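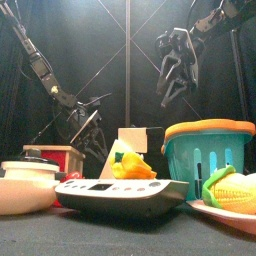
Skov: Review of the Second Chapter

4/5/18

The second chapter of Skov is now available to all owners of the base game. This review is based on a complete playthrough of roughly 40 hours on the standard difficulty setting. Readers who have not finished the first chapter are advised that the opening depends heavily on its final act.

The player again takes the role of a ferry pilot working the river towns north of Kovlow. Trading has been rebuilt, and prices in each port now respond to what was sold there on earlier visits. This is a clear improvement. Combat remains the weakest part of the game. Enemies repeat the same few attacks, and the dodge command is slow to respond when more than one opponent is present.

The writing is of a high standard throughout. The conversations with the lock keeper deserve particular mention, as does the music for the winter crossing.

Two faults should be noted. The map does not mark completed contracts, and the journal accepts only 90 entries before older ones are removed. My colleague Riet Cuypers lost an unfinished quest record in this manner. A patch is expected in August.

Skov is recommended to players who enjoyed the first chapter. The soundtrack will be reviewed separately.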